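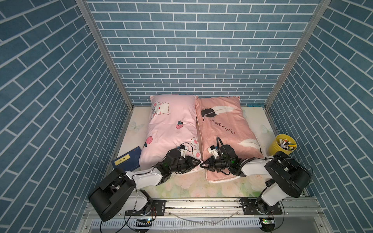
Figure 3. Two pillows side by side on a floral mattress, against blue brick-pattern wallpaper.

4.2 What counts as a made bed?

Much of the writing on household order treats the made bed as a settled matter. Hrnčiar's coding scheme, which we used in the first round of the Nerska study, gives one mark for pillows at the head, one for pillows that do not overlap and one for pillows set straight. A bed with all three marks is "made". We doubt that the scheme measures what it claims to measure, and the arrangement in Figure 3 shows why.

Both pillows lie at the back, against the wall, and they touch along their inner edges. Most people would call that tidy. Yet the right pillow is turned slightly, and under the strict reading it loses the third mark. Our two coders disagreed on precisely this point. One held that a small turn is what a pillow does when it is put down by hand; the other held that the rule says straight and that straight has a plain meaning. Neither persuaded the other, and we see no reason to pretend that a longer training session would have settled it.

A second difficulty is that the scheme has nothing to say about matching. The left pillow is light pink with a cartoon bunny face, peaches and paw prints. Its neighbour is a deeper salmon pink, with white piping, feathers and the words "good night". They are close in colour and quite unlike in pattern. Of the 61 householders interviewed in Skendholm, 11 said without being asked that odd pillows made a bed look unfinished however neatly they were placed. That is a minority, and we would not build a theory on it. It is still awkward for a scale on which such pillows can score full marks.

Šťastný has argued that printed words and pictures help people to put bedding the right way up, and so lead to neater beds. The claim is attractive and, in our view, poorly supported. His interviews at Guvach asked people what they looked for when making a bed, and people are not good witnesses to their own habits. Lettering certainly gives a coder something to judge by, since a turned line of text is easier to notice than a turned patch of plain cotton. But that may mean only that we are harder on printed pillows. A plain one could lie at the same angle and pass.

The same caution applies to the background. Brick-pattern paper supplies rows of level lines behind the pillows, and a floral mattress supplies none beneath them. We suspect that coders lean on whatever straight line is nearest. The Havlíček manual tells them to judge against the edge of the mattress, but gives no evidence that they do so.

We have therefore kept the first two marks and dropped the third from the main analysis. Results with it restored are given in the appendix, where readers who trust it more than we do may use them. Whether the remaining marks amount to a measure of tidiness, or merely of where pillows are, is a question we leave open.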